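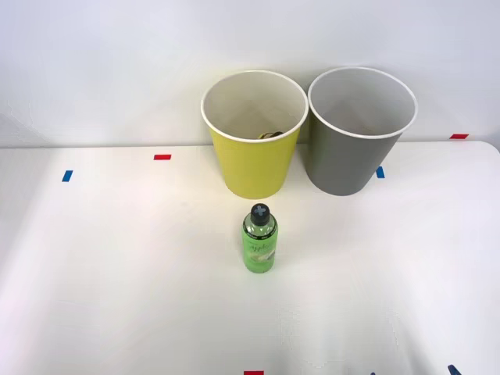 Spanos wrote in last month to ask why anyone would pay for a second arm before the first one had earned its keep. Fair question. I had a spreadsheet ready and everything.

The Favora quote came to $373 for spare fingers and $283 for a wrist camera. Freight to Brenbridge was another $75, presumably by limousine. My line for "paper cups, tape, misc." is $171, and I'm defending it to the death.

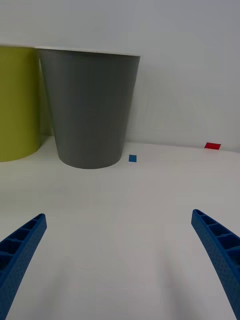 Blue fingers, grey cup, most of the March budget.

The second arm stays in. The nicer chair has been moved to next year.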